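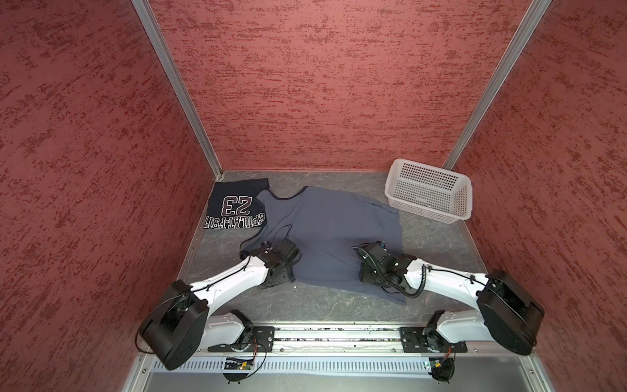
One reader of the first release wrote in to ask why the overtime games had been left out, and said the close-game numbers made no sense without them. Overtime is now included. Games that went past regulation carry a Y in the ot column.

Drinilcombe College Basketball Game Log
Data card, version 8, March 2020

Contents

The file has 389 games, one row per game, from 30 teams. Each row gives the home team, the away team, the score at the half, the final score, team fouls, technical fouls and coach ejections. The ejections column is blank for games where the box score did not list them. Blank does not mean zero. 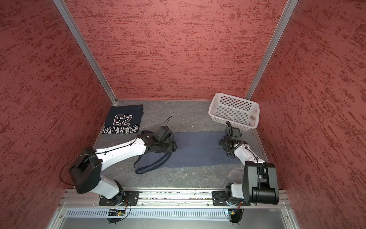 Technical fouls on the bench and technical fouls on a player are kept in separate columns. Older box scores lump them together, and in 53 rows the split could not be worked out. Those rows have the total only.

Sources

Scores were typed in from printed box scores in the Mészáros collection and checked against the Gultar schedule files. Where the two disagreed, the box score was kept and the row was marked in the notes column.

Loading

The file is plain CSV in UTF-8. Porko reads it without any settings. In a spreadsheet, set the halftime column to text first, or scores like 8-30 may turn into dates.

Known problems

Neutral-site games still list one team as home.
Attendance is missing for most exhibition games.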